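Simulator camera views for a school robotics club, which one to log?

Posted by Amancay Zúñiga

Our club is doing a house-tidying project in the simulator before we touch the real arm. The team is called Kerer. We save 200 runs per task and the disk fills up by Friday. Views from the simulator: 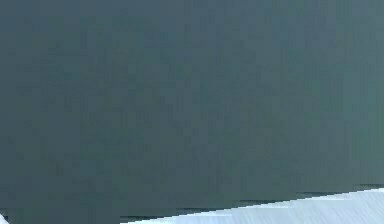
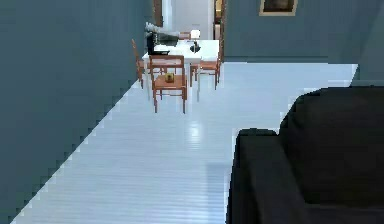
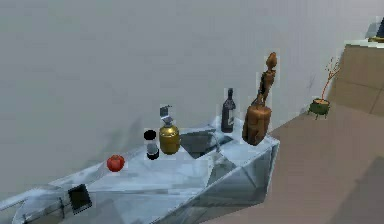
Do we have to save every camera at full rate, or can we thin them out?

Guido Pace
Keep all the cameras but drop the rate. We went to 3 frames a second at Ekbridge and training still ran fine. Save joint positions at full rate, they take almost no space. Write the camera name into each file so you don't mix them up later.

Bollik
Buy a bigger disk. Ours was 40 dollars used.

Sepúlveda
What Guido said, but test it on 2 tasks before you delete anything. Also check whether your simulator can replay a run from the log. Ours can, so we render the video again when we need it.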